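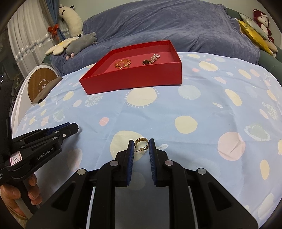
Do we buy the second pair of hand-held grippers this quarter or wait for the next budget round?
Buy now, one pair only, and hold the arm purchase until November.

16 April 2025

Equipment planning, small-object handling. Notes from going through the three quotes again.

Dallex: $673 per pair of grippers, pads included, shipping extra. Lead time 11 working days. Spare pads sold only in full sets.
Zemer: cheaper on the unit, but the price leaves out the mounts and the calibration plate. With both added it comes out above Dallex. Lead time not stated in writing. Asked twice.
Bednárik: will only quote for the arm and grippers together. Not useful until the arm is approved. Keep the quote open if they allow it.

Pads are the line we left out of last year's plan. They are a consumable and should be budgeted as one. A set is $134 from Dallex. I have put in 2 sets for the year and moved them from capital to supplies, so they can be reordered without a new request. If jewelry and other thin metal parts stay on the task list, expect to revise that.

Task list affects the purchase more than the price does. Small items on soft surfaces (earrings, chains, beaded pieces on bedding) need fine closing control and pads that hold an edge. Boxes and plush items will go with nearly any finger. No point paying for a high-force option. Struck it from the Dallex quote.

Two-handed tasks: a pair is the minimum order that makes sense. With a single pair in use, any repair stops the work. That is the whole case for the second pair and I have written it that way in the request.

Storage and charging: the Geter cabinet has shelf space for another pair. Power strip in it is full. Add a strip to the supplies order, small cost, do not bury it in the gripper line.

Arm: leave out of this round. The bench would have to be moved and the floor anchors checked, and neither has been costed. Put a placeholder in the November plan with no figure against it.

To do
- get Zemer lead time in writing or drop them
- ask Dallex whether the quote covers pivot screws as spares
- ask Bednárik for the expiration date on the bundle
- split the request into capital and supplies before it goes up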